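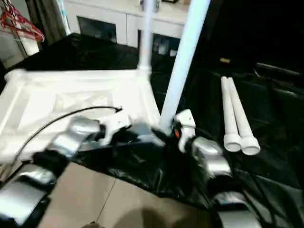
What does a school board do?

A school board makes the big decisions for all the public schools in a school district. It decides how the money is spent, what the rules are, and who gets hired to run the schools day to day.

What is a school district?

A school district is an area with its own group of public schools. Some districts are as big as a city. Others cover one small town and the farms near it. The Pallar district has four schools: two elementary schools, Clelen Middle School, and Olmedo High School. If you live in Pallar and go to public school, you go to one of those.

Who is on the board?

The board is made up of adults who live in the district. In most places, voters choose them in an election, the same way they choose a mayor. In a few big cities the mayor picks them. Many board members have other jobs during the day. You might have a board member who is a dentist, or drives a delivery truck, or used to be a teacher.

Kids can't vote for the board. Some high schools send a student to sit with the board and speak for the other students. In many districts that student can talk about an issue but doesn't get a vote.

Is the board the same as the principal?

They are different jobs. A principal runs one school. A superintendent (say it like this: SOO-per-in-TEN-dent) is in charge of all the principals. The board hires the superintendent and can also decide to let that person go.

So if there is a problem on your bus, you tell the driver or the principal. If the whole district needs more buses, the superintendent asks the board for the money.

What happens at a meeting?

Most boards meet once or twice a month, usually in the evening. The meeting has an agenda, a list of everything the board plans to talk about. The agenda has to be shared before the meeting so people can read it and decide if they want to come.

First, someone calls the meeting to order. Then the board may hear reports. The superintendent might say how the reading scores look, or how the new roof on the gym is coming along. After that the members discuss the things they have to decide, and they vote. One member makes a motion, such as "I move that we buy the new math books." Another member says "second," meaning "I agree we should vote on this." Then each member says yes or no, and the side with more votes wins.

Someone writes down what was decided. Those notes are called minutes, even when the meeting lasts for hours.

Can anybody go?

Board meetings are open to the public. You can go with a parent and sit and listen. There are a few things a board may talk about in private, such as a problem with one student or one worker. When that happens, the members go into a closed session and everyone else waits outside.

Most boards have a part of the meeting called public comment. People who want to speak sign up on a sheet, and each person gets a short time at the microphone. The board listens, but often it doesn't answer right then.

Do boards ever listen to kids?

Sometimes they do. Ernő Lengyel was in fifth grade in Pallar when the board planned to end the after-school bus. He rode that bus after band practice. He and his friends asked other students to sign a letter, and 60 of them did. In October he read the letter out loud at a meeting. The board voted to keep the bus running until the end of the school year and to look at the cost again after that.

Not every letter ends that way. A district only has so much money, and paying for one thing can mean not paying for another.

What if people don't like what the board does?

They can write to the board or speak at a meeting. They can talk to a reporter at the local paper. They can vote for somebody else at the next election, or run for a seat themselves.

Boards also have to follow state and federal laws. A board can decide what time school starts, but it can't make a rule that takes away rights the law gives you.

Words to know

Agenda: the list of things a meeting will cover.
Budget: a plan for how money will be spent.
Minutes: the written record of a meeting.
Motion: a suggestion that the board votes on.
Superintendent: the person who runs all the schools in a district.

Try it

Look up the name of your own school district with an adult. Find out when the board meets next and read the agenda. Pick one item on it and ask someone at home what they think the board should do.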